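Cleaning up hand-held gripper demonstrations before training

These steps cover how we turn raw hand-held gripper recordings into a training set for cloth tasks. The method comes from the Bullik study, where dropping bad demonstrations did more for the final policy than adding new ones. You will need the recordings, the marker tracking output and a copy of the Sketwood labeling tool.

Step 1. Sync the streams
Load the video and the pose track into Sketwood and line them up on the first gripper close. Do not trust the file times. If the offset drifts by more than two frames between the start and the end of a recording, set that recording aside and sync it by hand later.

Step 2. Check the marker track
Open the tracking plot and look for gaps. A short gap can be filled by interpolation. We allow up to 11 frames. Anything longer gets cut, and if the cut falls while the cloth is being held, the whole demonstration goes.

Step 3. Trim
Start each demonstration 30 frames before the gripper first moves toward the cloth. End it 30 frames after the last release. In the first Hinuvik runs we left long idle stretches at the end, and the trained policy learned to hover and wait.

Step 4. Label the phases
Use four labels: reach, grasp, move, release. Mark the grasp from the frame where the fingers begin to close. If the operator misses and tries again, label the second attempt as a new grasp and keep both. Retries are useful. Removing them made the policy worse at recovering in every test we ran. 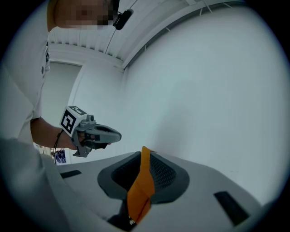

Step 5. Score and filter
Give each demonstration a score from one to five for smoothness and another for how well the cloth stays in view. Have two people score separately. Drop anything that gets a one or two from either person. In the Zwane set this removed 19 demonstrations, most of them for poor view of the cloth.

Step 6. Split by location
Keep all recordings from one location in the same split. If you mix them, the validation loss looks good and tells you very little about a new room.

Step 7. Train a small model first
Run a short training job on the filtered set and play back its predictions over the held-out recordings. Look closely at the grasp phase. If the predicted close comes early on most of them, go back to Step 1 and check the sync before changing any training settings.

Save the list of dropped recordings with the reason next to each entry.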